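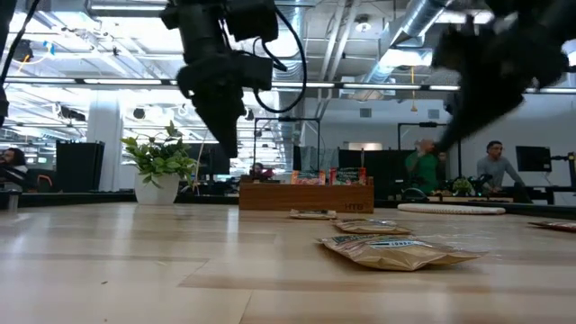
Candeeiro de estirador Flirnutmont: três meses no ateliê

Comprei o Flirnutmont em junho, para substituir um Asamoah que já só se segurava com fita-cola. No meu ateliê desenha-se à mão até ao anteprojeto, mania que os estagiários toleram com educação.

A luz é boa: neutra, sem sombra dupla na régua, e o papel vegetal deixa de parecer manteiga. O braço articulado fica onde o pomos – durante cinco minutos. Depois inicia uma vénia lenta sobre o alçado. O grampo aperta bem, e marca o tampo com igual convicção.

O manual tem 200 palavras, todas sobre reciclagem. Por este preço, esperava ao menos uma sobre a mola.

Fico com ele. Já me habituei às vénias.

12 partilhas · 3 comentários

Yaa Korletey: O meu faz o mesmo. Aperte o parafuso do cotovelo.

risco_fino: O da Clodmont não cai. Também não ilumina.

M.: Dá para maquetes?

Este site utiliza cookies. Aceitar | Gerir preferências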